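Unplanned Release of the Right Gripper During Two-Arm Bag Handling
Student project report, Henden laboratory

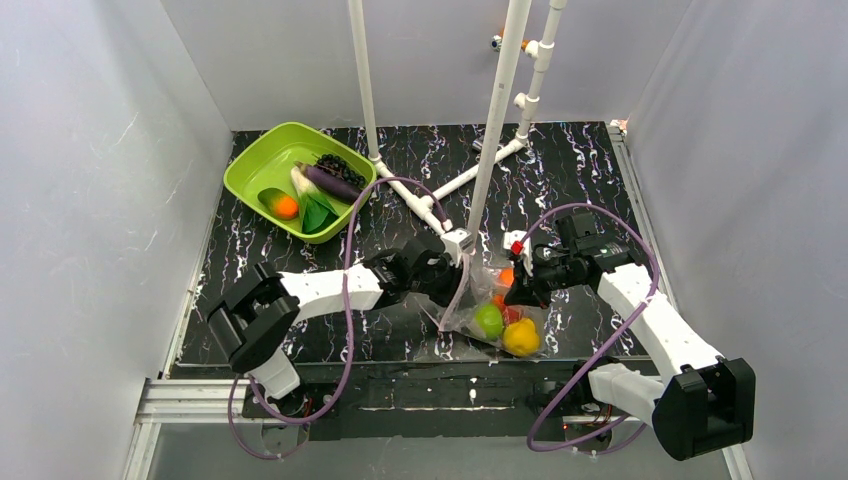 Page last changed: February 11, 2025

1. Purpose
This report concerns a fault found by Ilse Prins and Mateja Lazarević during their project on handling produce in thin plastic bags with two robot arms.

2. The fault
In trial 247 the right gripper opened without a command while both arms were holding a filled bag clear of the tabletop. The bag fell against the left wrist and the left arm continued its programmed movement for two seconds. The emergency stop was then pressed. No person was hurt.

3. Findings
The log gave error 652, a loss of communication with the gripper. The purple cable on the right arm had been fixed too tightly at the wrist, and its connector had worked partly out. The Droteck control software did not pass the error to the other arm.

4. Measures taken
The cable was refitted with a longer loop. An error on either arm now halts both. The fault did not recur in 10 further trials with a filled bag. Testing at full speed remains suspended until the supervisor has approved the revised stop procedure in May.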